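Prostirwood Automation Cell, Container Handling Bench
Post-fault safety inspection checklist, with comments
Cell reference: 306
Date of inspection: 10/4/21
Reason for inspection: arm failed to hold position after protective stop; one container dropped
Status at close: restricted use, see items 7 and 11

Background

During a sorting run the arm made contact with a container at the back of the bench and the controller raised a protective stop, code 257. The gripper opened on the stop instead of holding its last state. The container it was carrying fell to the table. The arm then sagged at the wrist before the brakes took up. No injury. No damage to the arm was found at the first look. Power was isolated at the wall and the cell was left locked off until this inspection.

Results are given as Pass, Fail, or Pass with comment. Items not listed were not checked.

1. Isolation and lock-off
Pass. Isolator lock and tag in place on arrival. Key held by the inspecting person throughout. Stored energy discharged before covers were touched.

2. Emergency stop, pendant
Pass. Operated three times with the arm at low speed. Drive power dropped each time and could not be restored without a deliberate reset.

3. Emergency stop, bench
Pass with comment. The button works, but it has to be struck squarely. Pressed at an angle it travels most of the way and springs back without latching. Replace the head. Spare is in stock under the Gumico part list.

4. Arm mounting and base bolts
Pass. Torque marks aligned on all bolts.

5. Wrist housing and joint covers
Pass. No cracks, no loose fasteners. Wrist turned by hand with brakes released; no rough spots felt.

6. Brake hold
Pass with comment. Holds at rest with the test weight fitted. The sag reported at the time of the fault could not be repeated cold. Repeat after a warm-up of 25 minutes under load and enter the result on the continuation sheet.

7. Gripper behaviour on stop
Fail. The gripper opened on four stops out of six. Cause found in the configuration: the output was set to "release" for a protective stop and "hold" for an emergency stop only. The setting was carried over from the Tamura demonstration program and never changed for this bench. Set both to "hold". Retest with a full can, then an empty one, then a bottle.

8. Gripper fingers
Pass with comment. Both fingers seated and free of splits. Finger pads to be wiped at the start of each shift. Add to the daily sheet.

9. Cable routing
Pass with comment. The cable must have slack at every wrist angle and must not catch on the table edge. It has slack in the positions used by the current program. It has not been proved at full reach to the left. Do not extend the program in that direction until it has.

10. Containers and working layout
Pass with comment. Layout checked with the arm powered at reduced speed and the gripper open: two cans upright, one bottle on its side. The red can stands close to the rear edge. A can in that position leaves little room for the finger to come down behind it, and a nudge would send it towards the rail. Move the rear pick line forward by 300 mm and mark it on the table. Lying bottles are allowed, but the cap must not reach the back edge.
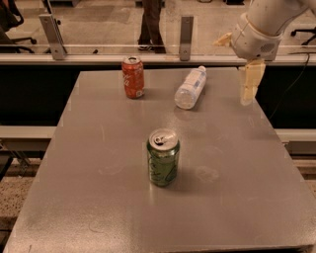 11. Barrier and rear rail
Fail. The clear barrier is sound and its brackets are bolted to the rail, but one bracket moves under hand pressure. Tighten, then check again after a full shift. The floor beyond the barrier is used as a walkway and there are chairs close to it. Chairs to be kept clear of the barrier whenever the arm is powered. The walkway may stay open once the bracket has been passed.

12. Table surface
Pass. Scuffs and smudges only. Nothing raised that would tip a container. Clean before vision calibration, as bright patches on the metal have caused false detections before.

13. Speed and force limits
Pass with comment. Values read from the controller match the commissioning sheet. The contact force limit did what it should at the time of the fault. Do not raise it to avoid nuisance stops.

14. Software version and backup
Pass. Running version matches the label inside the cabinet. A backup was taken before the change under item 7 and stored in the Zorkach folder with the fault log.

15. Signs and operator instructions
Pass with comment. The instruction sheet still says that the gripper holds on any stop. Withdraw it until item 7 has been retested.

Actions before full release

Gripper output setting changed and retested (item 7)
Barrier bracket tightened and rechecked (item 11)
Bench stop button head replaced (item 3)
Warm brake test completed (item 6)
Rear pick line moved and marked (item 10)

Until these are signed off the cell may run at reduced speed only, with one trained operator at the pendant and empty containers. Next routine inspection is due in May.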